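How to Visit a Service Club Before You Join

If you have been thinking about joining a service club, the best thing you can do is go and eat a meal with one first. Most clubs are glad to have a guest, and you will learn more over a plate of eggs than you will from any brochure. I have belonged to the Stirbridge lunch club for 18 years now, and before that I visited four others (one of them twice, because I liked the pie). So here is how I would go about it, step by step, with the small things I wish I had known.

Step 1: Find out who meets when

Start with the meeting time, and be realistic. A breakfast club that gathers at 7 a.m. sounds wonderful in the evening and a good deal less wonderful when the alarm goes off! Lunch clubs are easier on the sleep but harder on the workday, especially if your office is out past Kao. Write down two or three clubs whose hours you could truly keep through a whole winter, and look at those first.

Step 2: Call or write ahead

You can usually just walk in, but a short note is a kindness to whoever orders the food. Say that you would like to come as a guest, give the date, and mention anything you can't eat. Ask what the guest meal costs, too. At our club the first visit is free and after that you pay the same as a member does. Other clubs do it differently, and it is never rude to ask.

Step 3: Come a little early

Ten or fifteen minutes is plenty. The time before the bell is when people chat, and you will be introduced to more of them than you can possibly remember. Get your name tag, find a seat at a table that already has a few people at it, and put your coat on the chair. If there is a song or a pledge, join in or stand quietly, whichever suits you.

Step 4: Ask what the club does with its money

Every club has its own pet projects, and this is where you find out whether yours and theirs match. Ours put $2,692 toward the reading corner at the Imon branch library in March, and we pay for the Fistirix Saturday lunches all summer long. Another club might care mostly about scholarships, or trails, or clean water overseas. Ask which projects need hands as well as checks – some of us are better with a shovel than a checkbook.

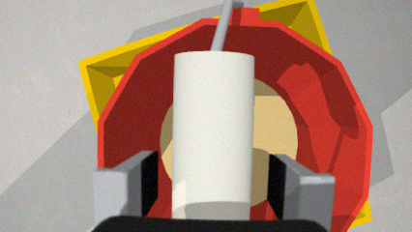 Step 5: Get the costs in writing

Dues are only part of it. Our yearly dues are $234, and with meals and the odd raffle ticket I spend around $333 more. Ask about a joining fee, whether you are billed for meals you miss, and whether your spouse can come along now and then. A good club will hand you a sheet with all of it laid out.

Step 6: Go back at least once more

One meeting can fool you. The speaker may be marvelous or may read slides for half an hour, and neither tells you much about a regular Tuesday. Go a second time, sit at a different table, and if you can, turn up for a work day as well. When you are ready, tell any member you would like to apply and they will find you a sponsor and a form. Ours takes two to three weeks to go through, and you are welcome at lunch in the meantime.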